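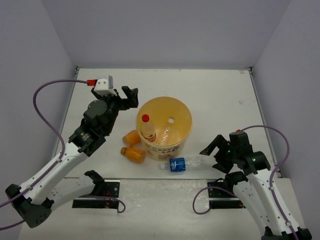

Bottle table, yellow bucket in the middle, two bottles in and three still out.

September 2020

Back on the bottle sorting. The Giswood notes from August say one bucket is plenty for a table this size and that mixed bottles "settle by themselves". I have my doubts on both counts.

The bucket is the big yellow one with CANDY BAR on the label. Wide mouth, shiny inside, easy to wipe. I will give it that. What I don't trust is the shape when the first bottles in are the tall ones. The red-capped bottle is standing up against the rim at the front left and the white-capped one is leaning in towards the middle, so between them they hold open a lot of air. Giswood would call that settled. I'd call it a bucket that looks full long before it is.

Still on the table: the two small orange-yellow bottles on their sides, to the left of the bucket, and the water bottle with the blue label lying across the front. The small ones ought to have gone in first. They'd sit at the bottom and the tall ones could go wherever they liked on top. Doing it the other way round, my guess is they drop down the gap and somebody has to fish for them at emptying time. Want to see this done both ways before anyone writes "order does not matter" again.

Bunel's sheet claims the bucket takes 29 mixed bottles. No sizes given, no word on caps on or off, nothing on whether they were squashed. Useless as it stands. I've pencilled a question mark next to it and would ask that it isn't copied into the Drotness write-up until it has been repeated with a proper list of bottles.

Same sheet gives 2000 ml as the largest bottle allowed. Fine on paper. One of those standing up would tip the thing if it leaned the wrong way, I suspect. Not tested.

Table: a few faint scuffs on the white top, none worth a repair. Small red mark near the far right corner, leave it alone until I've asked whether it is meant to be there. The dark rails down the sides ought to stop a rolling bottle, though I wouldn't bet on it with a small round one.

To do
– small bottles first, then tall, then the reverse order, same bottles both times
– weigh the bucket empty (Górecki has the scales, get them back)
– 70 litre sacks for emptying, the thin ones split
– find out who wrote "settle by themselves"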